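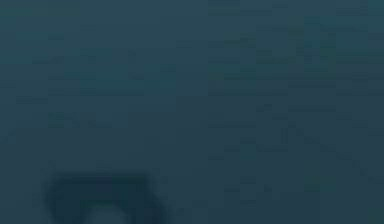

Reader Progress Tracking on a Manga Catalog Site: Project Report
Liv Haugen
Supervisor: Dorothy Naylor
Thursday, November 11, 2021

1. Background

Vumau is a catalog site for manga and light novels. Registered readers keep lists, mark the last chapter read, and rate a series from 1 to 10. The project examined how release data reaches the catalog and why progress markers drift from the chapters readers have finished. Work began in June.

2. Data

The sample consists of 535 series pages exported from the Vumau database. Each record holds a title, alternate titles, author, artist, status, volume count, chapter count, and a release log. Series with fewer than 50 list entries were left out, as their rating averages move too much from week to week. Release logs were compared with those kept by a second catalog, Nevent.

3. Method

Titles were matched in two passes. The first pass compared normalized strings with punctuation and long vowels removed. The second compared author names and start year. Pairs that failed both passes were checked by hand. A script named Zerus then lined up the release logs and flagged any chapter present in one log and missing from the other.

Chapter numbers were the main difficulty. Some groups number side stories as decimals (12.5), others restart the count with each volume, and a few use both systems within one series. Zerus stores the original label and a separate sort key – the label is never overwritten. 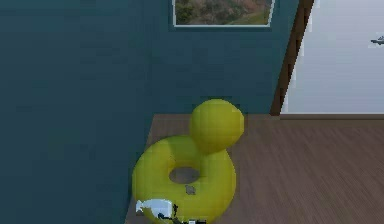
Figure 1. Rendered interior: teal wall with a framed landscape picture.

4. Results

Most mismatches came from numbering. Missing releases were the next largest group, followed by duplicate entries under alternate titles. Series that changed magazines during their run were flagged more often than the rest. Status errors were rare but lasted longer, mainly for titles on hiatus that one catalog listed as complete.

Rating averages showed no clear link to log quality.

5. Limitations

Only English-language release logs were compared. Web-only series were matched poorly in the second pass, where the author field often holds a pen name. The list tool Woo was considered as a third source and dropped – its export carries no chapter labels.

6. Further work

The sort key should be tested on series with more than one official edition. Omnibus volumes are not handled at present and are skipped by the script.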